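Workshop tips: arm software, before you pay for it

Every planner I've been sold was going to save me a weekend. Markis cost me three. Some habits that have stuck:

Run the same job 70 times in simulation before you believe the success rate on the box. Ten good runs mean very little.

Move the light. Brekier's block finder was fine until the arm's own shadow fell over the parts, and then it went hunting for dark ones that weren't there.

Keep the wrist view and the room view in separate logs. Stevens merges them by default and you'll never untangle it.

Don't tune grip and path on the same day.

Check what the wrist view shows with the fingers in the way. Sales demos stick to the wide view, where any block is easy to find. 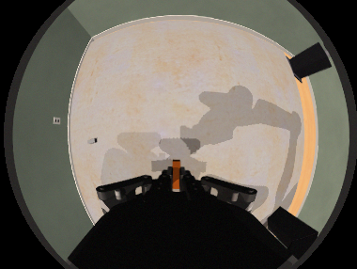
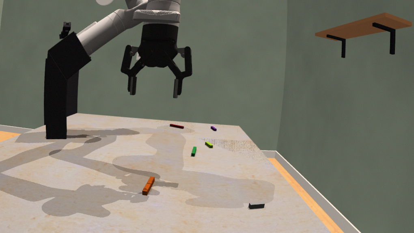 As for Tradis, it asks for 3,000 saved runs before it will plan a simple pick. I gave it 1,277 and got much the same paths as the free planner, only slower. Perhaps the rest would have helped. I'd want to see that on somebody else's computer first.

Save your settings file under a new name each time, and write down which version of the planner you had. Updates reset the speed limits.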